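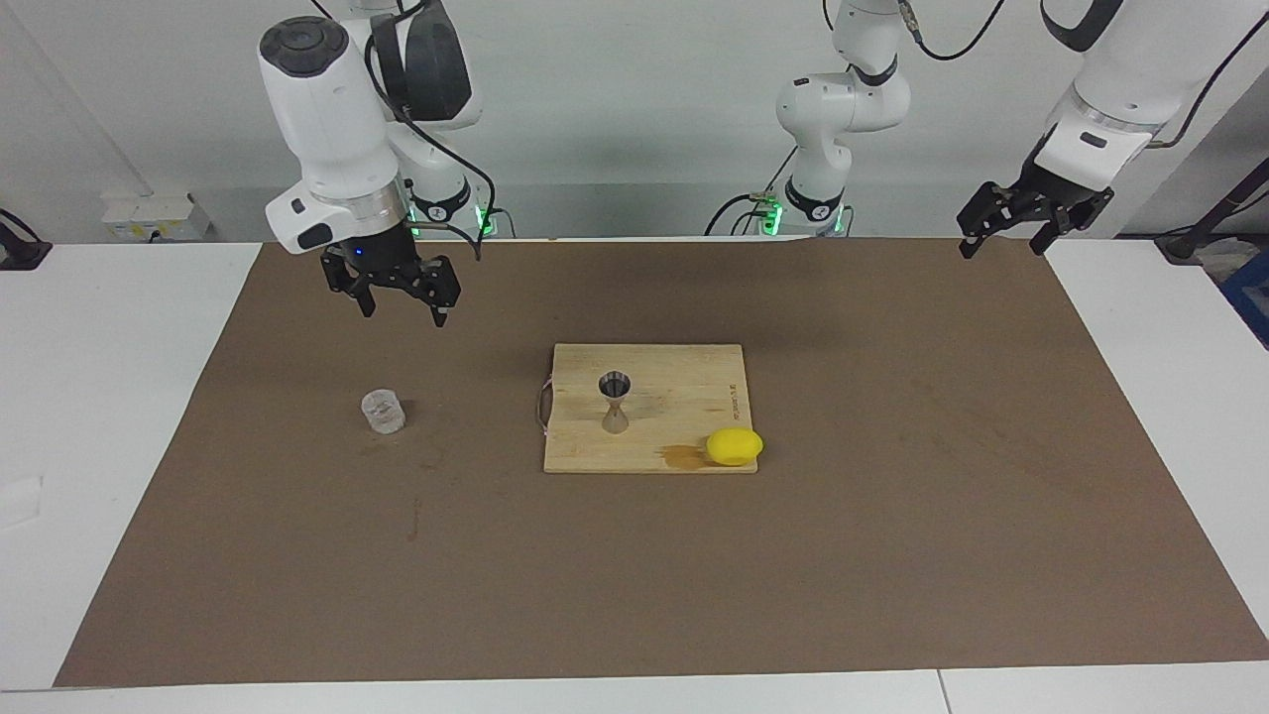
Brown mat over a white table, with the wall behind.

How to Protect a White Tabletop Without Buying the Wrong Thing
Posted 02/06/2024 by Dewanti Manurung

Most table protectors are sold on promises I don't believe. "Heatproof" is the worst of them. Before you spend money, check what you have at home.

1. Measure the top twice. Ours at the Jondcombe house was listed as 900 mm deep, and I wouldn't trust that listing again.

2. Decide what you're guarding against. Scratches need a cover that stays put. Stains need one that doesn't soak through. I've yet to meet a cheap mat that does both, whatever the label says.

3. Test for color transfer. Dampen a corner of the mat, press it on a hidden spot and leave it for 4 hours. My Lalow mat failed this – a faint tan smudge that took baking soda to shift.

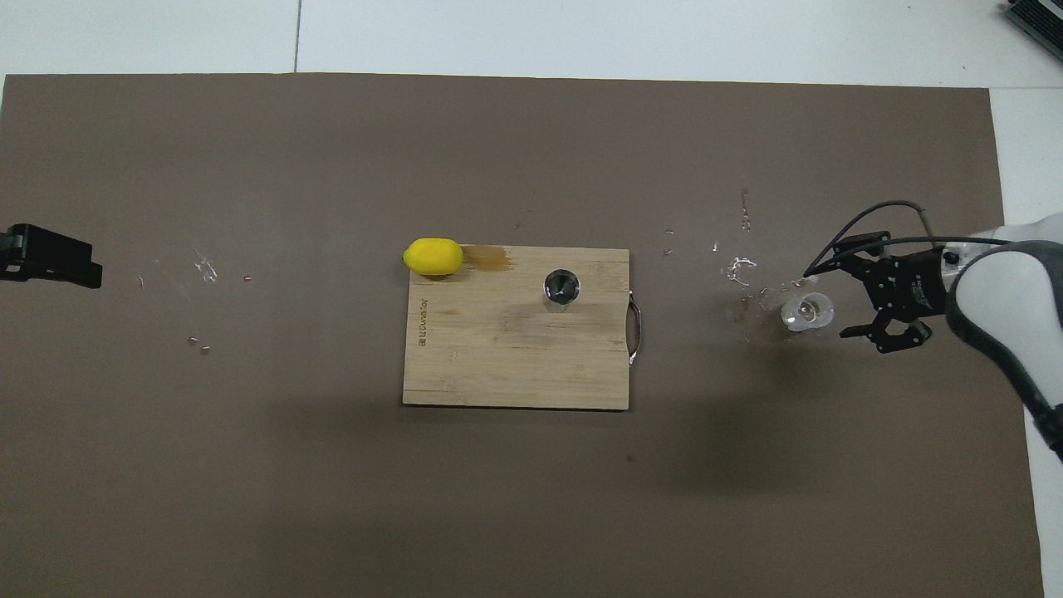
4. Leave a little of the table bare at the edges. A mat that hangs over gets tugged, and then so does everything on it.

5. Lift it once a week and wipe underneath. Crumbs work like sandpaper. Endang Nasution wrote in to say she does this every night, and good luck to her.

Skip the spray coatings. I tried two, and the Zekell one peeled by October. If you've had better results on a painted top, I'd like to see it after a year of dinners.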